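Fudemum 손글씨 노트 모음, 읽어보기

안녕하세요, Fudemum을 받아 주셔서 고맙습니다. 이 파일은 압축을 풀면 제일 먼저 보이는 그 파일이고요, 길긴 한데 처음 세 문단만 읽어도 쓰는 데는 지장 없어요. 나머지는 제가 하고 싶은 말이 많아서 길어진 거라 필요할 때 찾아 읽으시면 됩니다.

Fudemum은 제가 독서 모임을 하면서 손으로 쓴 노트를 글자로 옮겨 정리한 텍스트 모음이에요. 책을 읽으면서 줄 친 문장, 그 옆에 휘갈긴 메모, 나중에 다시 읽고 덧붙인 생각까지 한 줄씩 풀어 놓았습니다. 처음에는 그냥 제가 찾아보려고 만든 거였어요. 노트가 쌓이니까 "그 얘기 어디 적었더라" 하면서 책장 앞에 쪼그려 앉는 시간이 너무 길어지더라고요.

그러다 모임 친구 Pirjo Ahonen이 자기 노트도 같이 넣자고 해서 두 사람 분량이 됐고, 지금은 노트가 모두 19권입니다. 옮겨 적은 사람은 저와 Pirjo 둘이고, 교정은 Abdelilah Hajji가 봐 줬어요(맞춤법 잔소리가 꽤 매서웠습니다만 덕분에 읽을 만해졌어요).

들어 있는 것

notes 폴더에 노트 한 권당 텍스트 파일이 하나씩 있어요. 파일 이름은 노트 번호예요. 책 제목으로 하려다가, 한 권에 책이 여러 개 섞여 있는 경우가 많아서 포기했습니다.

index.csv는 어느 노트에 어떤 책 얘기가 있는지 적은 목록이에요. 책 제목, 지은이, 노트 번호, 시작 쪽, 끝 쪽 순서입니다. 엑셀로 바로 여시면 한글이 깨질 수 있으니 가져오기 메뉴에서 UTF-8을 골라 주세요. 이 질문을 정말 많이 받았어요!

tags.txt에는 제가 쓰는 꼬리표 16개의 뜻이 적혀 있습니다. "다시", "반대", "출처확인" 같은 것들인데, 이름만 봐서는 헷갈리는 게 몇 개 있으니 한번 훑어보시는 걸 권해요. 특히 "물음"과 "의심"은 다릅니다. "물음"은 정말 몰라서 적은 거고, "의심"은 지은이 말이 미덥지 않을 때 붙였어요.

한 줄의 모양

모든 줄은 쪽 번호, 종류, 본문, 꼬리표 순서고 사이에 탭이 들어갑니다. 쉼표로 하지 않은 건 제가 메모에 쉼표를 어마어마하게 많이 쓰기 때문이에요. 대충 이런 식입니다.

41	메모	겨울 장면인데 창문이 왜 열려 있지? 앞 장 다시 볼 것	물음
42	줄	(인용 생략)
42	메모	여기서부터 말투가 바뀜, 일부러 그런 듯	다시

종류는 "줄", "메모", "덧글" 세 가지예요. 줄은 책에서 밑줄 친 문장을 노트에 베낀 것, 메모는 읽으면서 바로 쓴 것, 덧글은 나중에 다시 펼쳐 보고 쓴 것입니다. 덧글에는 언제 썼는지 날짜가 없는 게 대부분이에요. 저도 기억이 안 나서 채워 넣지 못했습니다.

위에 "(인용 생략)"이라고 된 부분은 저작권 때문에 뺀 거예요. 배포판에는 책에서 베낀 문장이 거의 안 들어 있고 쪽 번호만 남아 있습니다. 책을 옆에 두고 보시면 어디인지 금방 찾으실 수 있어요. 다만 판본에 따라 쪽이 밀릴 수 있어서, 제가 읽은 판을 index.csv 맨 끝 칸에 적어 두려고 합니다. 지금은 비어 있는 칸이 더 많네요, 차차 채울게요.

색깔 이야기

저는 노트에 색을 칠하는 사람이고 Pirjo는 연필 하나로 끝내는 사람입니다. 그래서 색 정보는 제 노트에만 있어요. 본문 앞에 대괄호로 [보라], [초록] 이렇게 적어 두었습니다.

색마다 뜻이 있느냐고 물으시면… 있었는데 중간에 바뀌었습니다. 초반 노트에서는 보라색이 인물에 관한 것이고 초록색이 장소였는데, 어느 순간부터는 손에 잡히는 대로 칠했어요. 그러니까 색으로 뭔가 분석해 보실 분은 1번과 2번 노트만 믿으시고 나머지는 장식이라고 생각해 주세요. 색 표시를 통째로 지우고 싶으시면 대괄호로 시작하는 부분만 바꾸기로 날리시면 됩니다. 본문에는 대괄호를 따로 쓰지 않았으니 다른 게 같이 지워질 걱정은 없어요.

참고로 얇은 종이에 형광펜을 칠하면 뒷면 글씨가 정말 읽기 힘들어집니다. Oksanen 노트를 쓰던 시절이 특히 심했고요, Galtwood 노트로 바꾸고 나서는 훨씬 나아졌어요. 종이가 두꺼우니 가방은 무거워졌지만요. 도저히 못 읽겠는 글자는 물음표 두 개(??)로 적어 두었으니, 문맥으로 짐작이 되시면 알려 주세요. 저보다 잘 맞히시는 분이 분명 계실 거예요.

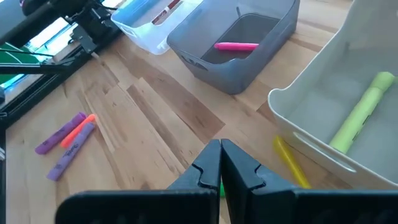

옮겨 적을 때 정한 규칙

혹시 자기 노트로 똑같이 해 보고 싶은 분이 계실까 봐 적어 둡니다. 저희도 처음엔 규칙 없이 시작했다가 앞부분을 전부 다시 했거든요.

틀린 글자는 고칩니다. 하지만 지은이 이름을 잘못 쓴 건 그대로 두고 뒤에 바른 이름을 괄호로 붙여요. 잘못 알고 있었다는 것도 기록이라고 Pirjo가 우겼는데, 지나고 보니 그 말이 맞는 것 같아요.

줄을 그어 지운 말은 읽을 수 있으면 물결표 사이에 넣습니다. 화살표는 말로 풀어 써요. "→ 앞 장"은 "앞 장으로 이어짐"이 됩니다. 그림과 낙서는 옮기지 않고 "(낙서)"라고만 적었어요. 제 노트에는 이게 좀 많습니다.

모임에 나온 다른 분들 이름은 모두 머리글자로 바꿨고, 책과 상관없는 사적인 얘기는 뺐습니다. 혹시 남아 있는 걸 보시면 바로 연락 주세요, 그날 안으로 고치겠습니다.

바뀐 점

2021년 4월 5일: 두 번째 판입니다. Pirjo의 노트를 넣었고, 꼬리표를 정리했고, 탭이 두 번 들어간 줄을 고쳤습니다.

첫 판은 1월에 올렸는데 index.csv의 끝 쪽 번호가 군데군데 틀렸어요. 첫 판을 쓰고 계신 분은 새로 받아 주세요.

아직 못 한 것

검색하는 작은 프로그램을 Tonis라는 이름으로 만들고 있어요. 이름만 먼저 지었고 아직 제 컴퓨터에서만 겨우 돌아갑니다. 그때까지는 메모장 찾기 기능으로 버텨 주세요, 저도 그렇게 쓰고 있습니다.

시집 노트는 이번에도 빠졌어요. 줄바꿈을 어떻게 적을지 셋이서 아직 합의를 못 봤습니다. Abdelilah는 빗금을 쓰자고 하고 저는 시마다 파일을 따로 만들고 싶고… 좋은 방법을 아시는 분은 의견 부탁드려요.

써도 되나요

네, 출처로 Fudemum이라고만 적어 주시면 마음껏 쓰셔도 됩니다. 수업 자료로 쓰셔도 되고 고쳐서 다시 나눠 주셔도 돼요. 다만 메모는 어디까지나 저희가 책을 읽다 든 생각이라 틀린 내용도 있고, 몇 달 뒤에 제가 덧글로 뒤집은 것도 있습니다. 인용하실 때는 같은 쪽 번호의 덧글까지 꼭 같이 봐 주세요.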